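26/07/2019
Bumarance cell, two-arm handover, Nikalen controller

Run stopped itself again this morning. Task is the usual one: one gripper takes the small metal piece, the other takes it over, tips close together above the middle of the board. 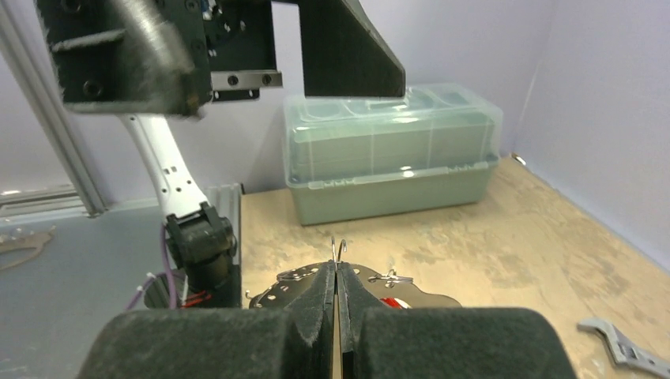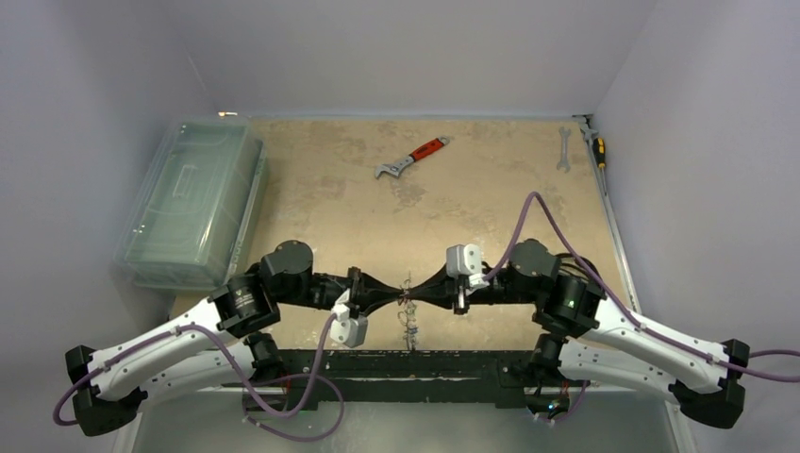 Fault came up at step 1,648 as "position deviation, left wrist". Both arms froze with jaws closed, no crash, no contact with the walls. Pressed the stop, cut power to the left arm first, then the right. Left arm sagged a little when the power went. Keep a hand under it next time.

Read the log back after lunch. The wrist starts drifting well before the fault, and the controller only complains once it passes the limit. I had that limit at 30, left over from the Sproģis setup. It is far too loose for two grippers working tip to tip. With the arms this close, one can drag the other off line and neither reports it.

Tried:
- Rehomed both arms. No change, fault at cycle 23.
- Swapped the left wrist motor cable for a spare. Ran 30 cycles, no fault.
- Put the old cable back. Fault on the second cycle.

So the cable or its plug. One pin looks pushed back under the magnifier. Old one is bagged and tagged, do not put it back in the drawer.

Limit is now 8 on both arms. Hands stay outside the walls whenever the arms are powered, including for picking up dropped parts.

Still to do: order two cables from Brondness, check the right wrist plug for the same thing, and move the tools off the board before the next run.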